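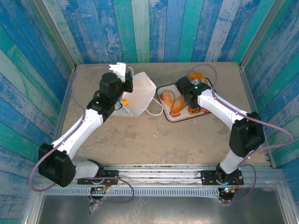

SHOPPERS' GROUP QUESTIONS "TIDIER BAG" CLAIMS, ASKS STORES TO SHOW THEIR NUMBERS

GRORKCOMBE – The Grorkcombe Shoppers' League today called on local stores to stop charging extra for handled paper carryout bags until they can show that the bags do what the signs at the register say they do.

Since June, shoppers at several stores on Edon Street have been offered a white paper bag with string handles in place of the plain brown sack. The signs say the new bag is stronger, stands up better on the counter and will be used "again and again" at home. It costs 50 cents. The brown sack was free.

"We asked a simple question, which was how many times is again and again," said Gil-soo Bang, who wrote the League's report on the bags. "One store manager told us five. Another told us it depended on the customer. A third gave us a leaflet, and the leaflet had a drawing of a tree on it."

The League collected 944 replies from households in Grorkcombe and neighboring Seston. People were asked what they had carried in their last handled paper bag, how they had packed it, and where the bag was now. Most had used it once for shopping. After that it held recycling, or other bags, or it had gone out with the trash.

Complaints about packing came up more often than the League expected. Many people said the bag would not stay upright on a kitchen table while they were filling or emptying it. It leaned, then lay over with its mouth to one side, and fruit and small boxes had to be fished out by hand. String handles were a frequent sore point. They flop outward when the bag is set down and get caught under whatever is put next to it.

"A bag that needs one hand to hold it open leaves you one hand to pack with," Bang said. "My mother could have told them that for less than 50 cents."

Stores have pointed to a trial by the packaging supplier Heo, in which 2,988 bags were filled and lifted. The League has read the two-page summary and has doubts. The summary does not say what went into the bags, how long they were held, or whether any were set down and picked up again. It gives no result for a bag that has been folded flat and reopened, although folding and reopening is what the signs tell customers to do.

"I'm willing to believe they lifted 2,988 bags," said Bang. "I'd like to know what was in them. If it was a loaf of bread, good for the loaf."

The League does not claim that the older sacks were better in every way. They had no handles at all, and plenty of replies mentioned split bottoms. It also accepts that some households like the new bags and keep them for gifts or for sorting closets. Its objection is to the charge, and to the word "reusable" being printed on signs with nothing behind it.

The report asks stores to do the following before the end of the year:

Publish the full Heo trial, including the weights used.

Offer a free bag of some kind at every register, with or without handles.

Take "again and again" off the signs, or replace it with a number.

Let customers see the bag opened and standing before they pay for it.

Two stores have replied so far. One said it would review its signs. The other thanked the League for its interest and enclosed a coupon for a handled paper bag – limit one per household.

Copies of the report are free at the Grorkcombe library front desk and at the League's office on Edon Street, open from 10 a.m. Please bring something to carry it in.

Media contact: Gil-soo Bang, Grorkcombe Shoppers' League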